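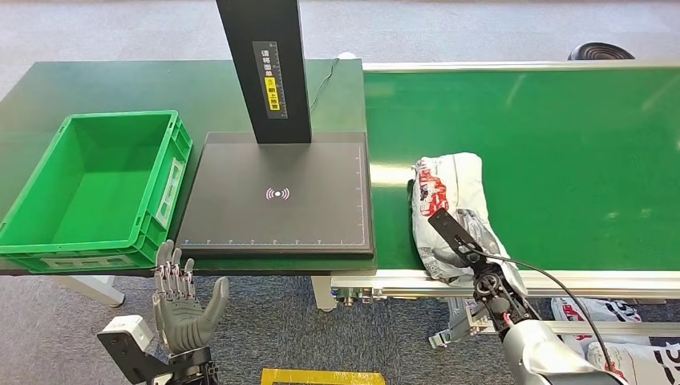
Gripper trials, Friday

Quick dump from the Skirnwood bench, captions later if I get time. Two end effectors on one robot: five-finger hand on the left arm, two-finger parallel on the right. Same bag pick for both, 175 tries each. Leandro Huenchumán on the controller, me on the clipboard.

Right side on the bag. Flat slotted fingers, middle grab, wrinkly plastic. Prefer this one so far.

Left hand, open. Its turn is after lunch. Thumb still needs recalibrating, dont let me forget.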